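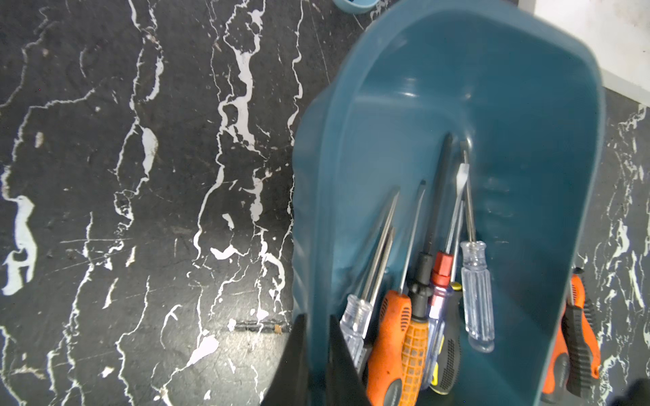 Re-fixing a loose headstone vase -- which adhesive?

Corinne Kincaid
Mum's stone is polished black granite, put up in January by Hutchins. The flower vase on the base has come loose, wobbles when you touch it. They want £80 just to come out. Can I stick it back myself and what with? Dont want to stain the granite.
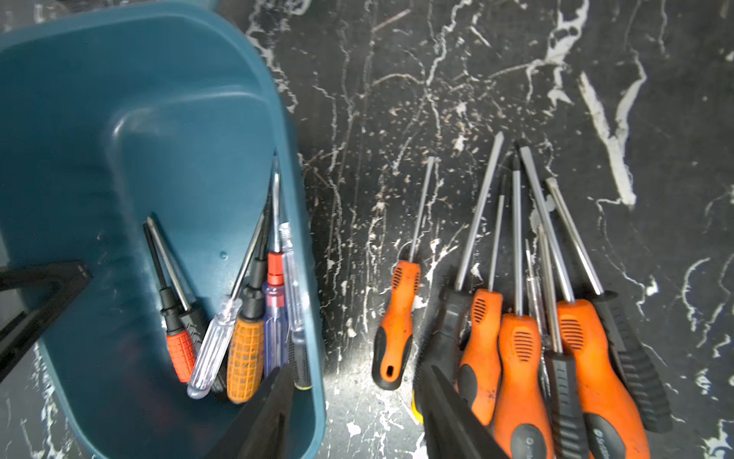
Vittoria Sartori
Stone epoxy, 2 part. Not bathroom silicone, some of them leave an oily mark round the edge. Scrape the old stuff off first, dry day, leave it overnight. Job done.

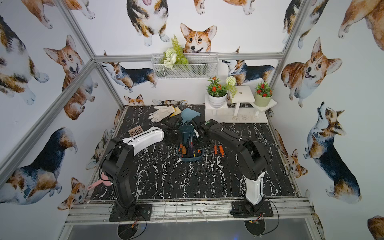

Page last changed: Friday, April 30, 2021

Yung-ching Lau
Ring the cemetery office before you touch anything. Ours at Petbridge only lets registered masons work on memorials -- even small bits. Also only up since January?? Should be under guarantee, ask Hutchins for thier paperwork. I wouldnt pay the call-out till you've seen it.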